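Flisden Household Words

A word list of old kitchen, yard and workshop terms from the Flisden valley, with sound notes and example sentences

What you get

Flisden Household Words is a collection of 691 everyday words that people in the valley used at home, at the stove, in the shed and out by the fence. Plenty of them never made it into a printed dictionary, and I love them all! There are words for the skin on warm milk, for a drawer that sticks, for the last bit of daylight you can still work in. If you study dialects, write stories set in small places, or just grew up hearing your grandmother say "tandle" when she meant a loose handle, I hope you'll have as much fun in here as I did.

The list grew out of the Tandance notebooks, a stack of spiral pads that were passed around the valley for years so that anybody could write in them. I typed up every page, then went back to the families and asked how the words were said out loud (this was the best part by far, and I drank a lot of tea).

Files

words.csv is the main list, one word per row
sentences.csv has the example sentences, linked by word number
sources.txt says which notebook each word came from
CHANGES.txt is the history of edits

Columns in words.csv

id: a plain number, never reused
word: the spelling used most often in the notebooks
other_spellings: separated by semicolons, can be empty
meaning: a short gloss in everyday English
room: kitchen, yard or workshop
said_like: a rough guide to the sound, stress in capitals
still_used: yes, no or unsure

The three values in the room column come straight from the notebooks, where people had already sorted their words that way. A word that lives in two rooms gets two rows with different ids. I know some of you would prefer one row with a list in it, and I went back and forth on this for a whole September, but two rows made the sorting so much easier.

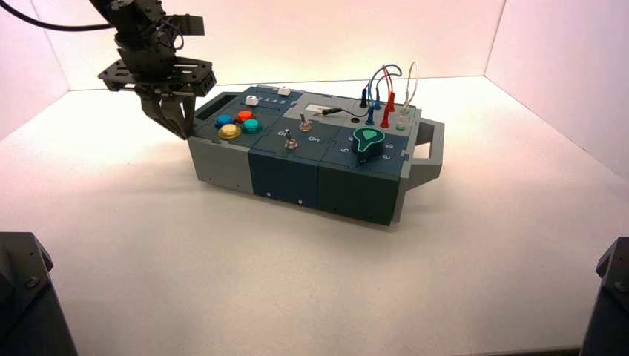
Last changed: February 7, 2020, by Fathima Sikder

How sure are we about the meanings?

Pretty sure for most. A word went in when at least 3 speakers gave the same meaning without being prompted. Another 60 words had only one or two speakers behind them, and I couldn't bear to drop them, so they are in the list with "unsure" written at the end of the meaning. Please keep that note if you copy them somewhere else.

Spelling is a different matter. The valley never settled on one way to write anything, and the notebooks have "skirrel," "skirl" and "scurrel" on the same page, in the same handwriting. I picked the most common form and put the others in other_spellings. If you search the list, search both columns!

Known gaps

Words for weather are missing, apart from the few that slipped in under yard. The Rivadeneyra side of the valley is thin too, mostly the upper farms. Two pages of the fourth notebook have a large tea stain and I could only read half of each. Swear words are in, and they are wonderful.

Opening the files

Everything is plain UTF-8 text with commas between fields and double quotes around any field that has a comma inside. If the accents look broken in your spreadsheet program, import the file and choose UTF-8 by hand instead of double-clicking it.

Using and sharing

Free for any use, including books and classes. Please name the list as "Flisden Household Words" and mention the Tandance notebooks. The Starna edition, with longer sentences and a proper index, is still in the works and will get its own folder.

Got a word? Send it with the meaning, the room, and where you heard it. Corrections from people who grew up in the valley go straight to the top of my pile.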